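Brolliren Shared Kitchen Program
Progress report to Drumness Community Fund
Reporting period: to the end of May
Prepared by Femi Obi. Reviewed by Howard Wragg.

1. Status

Work on the tableware and small-portion component is on schedule. Seven of the nine place-setting types in the funded scope have been specified, and the remaining two are awaiting samples from the supplier, Bickerstaff. Expenditure on this component to date is $1139, against purchase orders already lodged with the fund. No variation to the budget is requested.

2. Serving layout

The layout under review uses one large round bowl in white as the central piece, with a small round dish set close to its rim for the spoon. The working colours are deliberately far apart. Diners with low vision reported in the earlier consultation that pale crockery on a pale bench was difficult to locate, and the trial surface is accordingly a mid-toned teal. A pink spoon was selected on the same grounds.

The small dish sits near enough to the large bowl that the spoon can be lifted across without a long reach. The handle is kept to the right for right-handed settings and mirrored for left-handed ones. A small yellow piece in the bowl serves as the single-item portion for the pickup task.
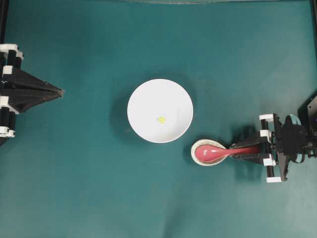

3. Dry ingredient handling

The second task covers dry, granular contents in the small bowl. Results are recorded for fill height, spillage onto the mat and whether the spoon remains accessible after the bowl has been filled. The original method statement called for the spoon to be laid across the rim. Reviewers at the Brirkau site asked for an upright position to be assessed as well, and both are now included in the task sheet.

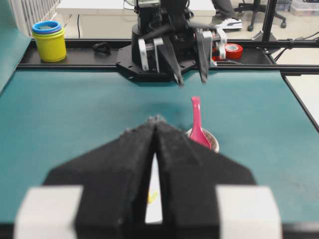
Spoon storage between portions remains the main open item. A spoon laid across a small rim is easily dislodged when the mat is shifted, and it takes up bench width that the Brirkau kitchen does not have. Standing it in the brown granular filling, scoop end down and handle up, keeps the handle clear of the mat and gives the user a vertical target in a strong colour. The drawback is that the scoop end is partly loaded before the user begins, so portion size has to be checked separately. We propose to keep the upright position for dry contents only.

4. Issues

Mat creasing. The fabric-like covering used on the bench shows soft creases. These are minor but may affect the stability of the smaller dish, and a flatter covering is being priced.

Glare. Glossy spoons produce bright highlights under directional light. Femi Obi will obtain a matt-finish equivalent in the same colour for comparison.

5. Next period

Complete specification of the remaining two place-setting types.
Run the dry ingredient task at Brirkau over six sessions.
Issue the revised task sheet to Howard Wragg for sign-off before the sessions begin.

The acquittal for this component will be lodged with the next report.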